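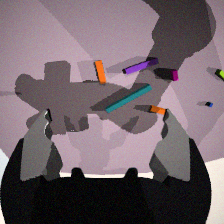
Ticket: Humlow invoices print with the bottom line missing
Product: Humlow desktop, Lernarora print add-on
Status: Closed
Opened: 6th November

Reported problem
Invoices sent from Humlow to the Dreder office printer lose the total line. Preview on screen is fine. Invoices with 17 lines or fewer print correctly. Longer ones don't.

Log

Restarted the print service and the printer. No change.

Printed the same invoice to PDF. Total line is there, so the template itself is OK.

Checked paper size. Humlow was set to Letter, the Dreder tray was set to A4. Changed the tray to Letter. Total line now prints on short and medium invoices, still missing on anything that runs to 3 pages.

Removed the Lernarora add-on and printed again. All pages complete. Put it back and the fault returned.
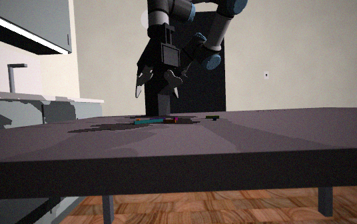
Robot arm over a table, computer rendering.

Looked at the add-on settings. Bottom margin was 70, default is 78. The value was changed in April when the Romaniuk branch asked for a longer footer - it was never set back. Reset to 78 and saved.

Test prints: one short invoice, one long, one with a discount line. All complete, total line in the right place.

Resolution
Bottom margin reset in the Lernarora add-on, tray set to Letter. The Romaniuk branch still needs its own template if they want the longer footer - separate ticket.

3 comments
0 shares

We use cookies to keep you signed in. Accept | Manage settings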